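Teaching grippers to pack, one snack at a time

June 2026 | By the Stavia Magazine staff
3 min read
Print | E-mail

Bags of snacks are hard for robots. The film slides, the contents shift, and a grip that suits one bag will crush the next. Rankin, a research group working with the packaging firm Mondis, has spent the months since December on a method that starts with people doing the work by hand.

In the project, called Plurkum, people pick up groceries with hand-held grippers, and a camera on the tool records each grasp. The recordings train a control model, which is later run on a robot arm. No arm is needed while the data is collected, so the work can be done in ordinary homes. 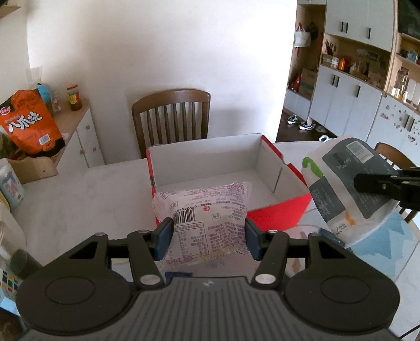
Two grippers in use beside an open box. The packaged snack is held between blue rubber fingertip pads.

The first model was trained on 700 recordings from one lab table. It did well there and poorly in other rooms. The group then replaced 225 of them with recordings made in homes and kept the total the same. In tests on 127 packages the model had not met before, failed grasps fell by roughly 30 percent.

Most of the remaining failures came with large, soft bags, which sag when lifted by one corner. The group is now recording more grasps of that type, with both hands on the same bag.

Print | E-mail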